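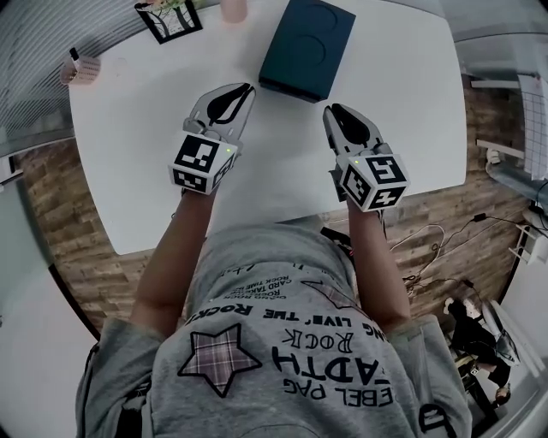

5.3 Lost tracking during two-handed work

We come now to the part of the study that gave us the most trouble, and we hope that telling it at some length will spare other groups a few weeks of head scratching. Of the 2,312 two-handed demonstrations recorded on the Grositz tabletop tasks, 59 had to be thrown out because the path of one gripper jumped sideways partway through the recording. The jumps were not small. In the worst of them the left hand seemed to leap clear over the table and back again, and a robot asked to replay that motion would have done the same thing at full speed.

Our first guess, and we held on to it far too long, was a bad clock. The two grippers and the head camera each keep their own time, and we had already met a drift problem in the earlier Femoswood recordings. Ryszard Żak patiently went back through the logs and found the clocks in good agreement in every one of the discarded recordings, so we had to look elsewhere.

The trouble came from the marker cubes. Each hand-held gripper carries a white cube with black-and-white square markers at its base, and the software works out where the hand is from whichever faces the camera can see (Figure 7). When a person leans over the table and brings both hands toward the same object, the cubes come close together. If one cube then hides most of the other, the software may be left with a single face seen at a steep slant, and from such a view it can settle on either of 2 quite different poses. Our filter, which we had borrowed from the Marciniak package without much thought, took the wrong one and trusted it.

Figure 7. Two hand-held grippers reaching toward a dark teal box on the tabletop, with a marker cube at the base of each. A green light is lit on both cubes.

We should say a word about the green light, as it misled us as well. It tells the operator that the cube has power, and our operators had quite reasonably come to read it as a sign that all was well. It says nothing at all about tracking.

We have since made a few changes. The filter now drops any pose that rests on one slanted face, and a gap longer than 20 frames stops the recording with a loud beep. Before any replay on the Curkwood arm, a separate check compares the speed of each hand with a fixed limit and refuses to start the motors if the limit is passed. We still lose a recording now and then, mostly when the hands cross, and we have not found a good remedy for that case.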